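Filterkaffee zu Hause: Tipps für Mühle, Wasser und Kanne
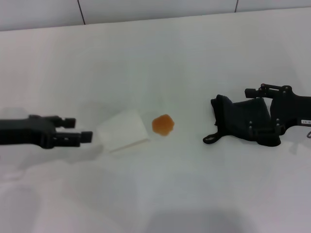 Die Mühle einstellen

Wer von vorgemahlenem Kaffee auf ganze Bohnen umsteigt, fängt am besten in der Mitte der Skala an. Schmeckt der Kaffee sauer und dünn, eine Stufe feiner mahlen. Schmeckt er bitter und trocken, eine Stufe gröber. Immer nur die Mühle verstellen und Menge und Wasser gleich lassen, sonst weiß man hinterher nicht, woran es lag.

Nach dem Verstellen ein paar Bohnen durchlaufen lassen und wegwerfen. In der Mahlkammer steckt noch Pulver vom letzten Mal. Bei der alten Pellix mit Kurbel ist das ein gestrichener Teelöffel, bei elektrischen Mühlen meist mehr.

Menge und Wasser

Für eine Kanne wiege ich 50 Gramm Kaffee auf 800 Milliliter Wasser ab. Wer es leichter mag, nimmt etwas weniger Pulver. Messlöffel taugen wenig, helle Röstungen sind dichter als dunkle und wiegen bei gleichem Volumen mehr.

Hartes Wasser macht den Kaffee stumpf. Ein einfacher Tischfilter reicht, die Kartusche muss aber pünktlich gewechselt werden. Ich schreibe das Datum mit Filzstift auf den Deckel.

Aufgießen

Papierfilter falzen, einlegen und mit heißem Wasser durchspülen. Spülwasser aus der Kanne gießen — das vergisst man leichter, als man denkt. Pulver einfüllen, glatt rütteln, so viel Wasser zugeben, dass alles nass ist, und eine halbe Minute warten. Danach in zwei oder drei Portionen weitergießen, von der Mitte nach außen und zurück. Läuft es nach fünf Minuten immer noch, ist der Mahlgrad zu fein.

Bohnen lagern

Die Tüte zudrücken, Luft herausstreichen, mit einer Klammer schließen und in den Schrank stellen. Nicht über den Herd. Der Kühlschrank ist auch kein guter Platz, dort zieht Feuchtigkeit ein. Größere Mengen friere ich portionsweise ein. Eine Portion bleibt nach dem Herausnehmen zu, bis sie Raumtemperatur hat.

Lies Koster hat im August gefragt, ob Bohnen nach elf Wochen noch gut sind. Trinken kann man sie, nur das Aroma ist flacher. Für Eiskaffee reicht es.

Kanne und Mühle reinigen

Braune Ränder in der Thermoskanne gehen mit einem Esslöffel Natron und heißem Wasser weg. Über Nacht stehen lassen, ausbürsten, zweimal spülen. Die Gummidichtung im Deckel abnehmen und einzeln waschen, darunter sammelt sich altes Fett.

Die Mühle bekommt kein Wasser. Mahlwerk öffnen, mit einem trockenen Pinsel ausfegen, Krümel absaugen. Reis durchlaufen zu lassen, wie es oft empfohlen wird, würde ich lassen. Manche Mahlwerke vertragen die harten Körner schlecht.

Suche
Suchbegriff eingeben

Weitere Beiträge
Wasserkocher entkalken mit Zitronensäure
Espressokanne: Dichtung wechseln
Kaffeesatz im Gemüsebeet
Milch aufschäumen ohne Maschine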